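Section 4. Putting your tins away in the slatted crate

By now you should have your crate assembled, with the side walls pushed fully home and the four screws from bag C done up (if you skipped ahead, no harm done, but please go back to Section 3 and check those screws, as a full crate of tins is a good deal heavier than it looks). This section takes you through the first filling of the Ganell crate, and it is really the same job you will do each time you come home with a big shop, only slower. Put the kettle on if you like. There's no hurry with any of it.

The crate is meant for ordinary round food tins of the usual supermarket size, and for the shorter ones that tuna and sweetcorn come in. Small cartons can go in too, and we come to those further down. Glass jars are better off in the Dellitz rack, which has the rubber feet and the higher rail.

4.1 Before you begin

1. Choose a sturdy table with a flat top and wipe it over. A dry cloth is enough unless somebody has been buttering toast on it.

2. Stand the crate towards the back of the table, to one side, so that you have most of the top free in front of you. Left-handed people generally like it on the right and right-handed people on the left, but do try both ways and see which suits your shoulders.

3. Take all of your tins out of their bags and stand them on the table where you can see them. Leave a little space between them for your fingers.

4. Look each tin over, top, bottom and seam. Put aside any that are swollen, leaking, badly rusted or dented along the rim. These don't go in the crate and they shouldn't be eaten either.

Note: If you are moving tins over from an old cupboard, you may well find one or two with no label left on them. Write what you think it is on a bit of masking tape, with a question mark, and keep it at the front. We have all had the surprise peaches.

4.2 Sorting

5. Pair your tins up, like with like. It makes the table look busier than a straight row would, but you'll find it much quicker when you come to stack, for you can see at a glance which tins have a partner and which are on their own.

6. Check which end is which. Some tins have a ring-pull at one end and a plain ridged end at the other, and after a trip in a shopping bag they will be standing any old way. Turn the ring-pull ones so that the ring is on top. You don't want a ring taking the weight of the tin, and it is a nuisance to find it's underneath when supper is half made.

7. Read the date on each and put the soonest nearest to you.
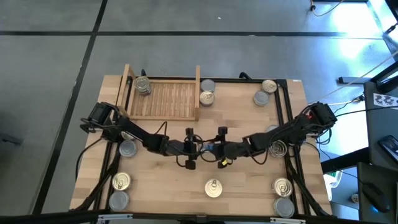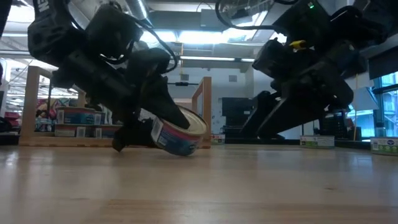
4.3 Filling the crate

8. Start in a back corner. Set the first tin down flat on the slats, close against the side wall, and give it a gentle push to make sure it isn't rocking. If it rocks, it is probably sitting half on a slat and half over a gap, so slide it along a little until it settles.

9. Place the second tin on top of the first. Many tins are made with a slightly narrower base that sits inside the rim of the one below, and you will feel it drop into place. If yours don't nest like that, keep them one high. They'll be perfectly all right, they just take up more room.

10. Carry on along the back, one stack beside the next, and then bring a new row forward. Heaviest at the bottom, please, and the short tins on top of the tall ones, never the other way about.

11. When a tin is lying on its side, put one hand at each end of it and bring it upright before you lift. It is tempting to scoop it up by the middle, and mostly you will get away with it, but paper labels can be slippery and a tin will roll a surprisingly long way across a smooth table.

Caution: Never stack above the top of the side walls. The walls are there to stop a stack from leaning outwards, and they can't help with anything that stands higher than they do.

Caution: The full load for the Ganell crate is 14 standard tins. The larger Woldegiorgis model takes 30, but it must be fixed to the wall first with both of the brackets supplied. Please don't be persuaded that one bracket will do.

4.4 Cartons and other odds and ends

12. Small cartons go in last, at the front, standing up with the printed name facing you. They weigh very little and are easily crushed, so don't put tins on top of them.

13. Low, flat boxes may be laid across the front slats if there is room. If there isn't, leave them out altogether and keep them on the shelf beside the crate. A crate that has been crammed is a crate you will have to empty every time you want the beans.

Note: Cardboard picks up damp much sooner than metal does. If your kitchen has a cold outside wall, stand the crate 2 inches forward of it so the air can get round the back.

4.5 Moving a filled crate

We would much prefer you didn't! If it can't be helped, take out the top layer first, then get hold of the crate underneath with both hands and carry it low, against your middle. Don't lift it by the slats. They are only thin, and although they are happy enough holding tins from below they were never meant as handles.

4.6 Looking after it

Once a month or so, lift everything out, shake the crumbs from between the slats and wipe the wood with a cloth wrung out in warm water. Let it dry fully before you fill it again. Bring the older tins to the front as you put them back. If a slat should split, stop using the crate and write to us at Sukgate for a new one, quoting part number 1894, and do say which side it came from, as the left and right end slats are drilled differently.

Section 5 deals with fitting the optional lid.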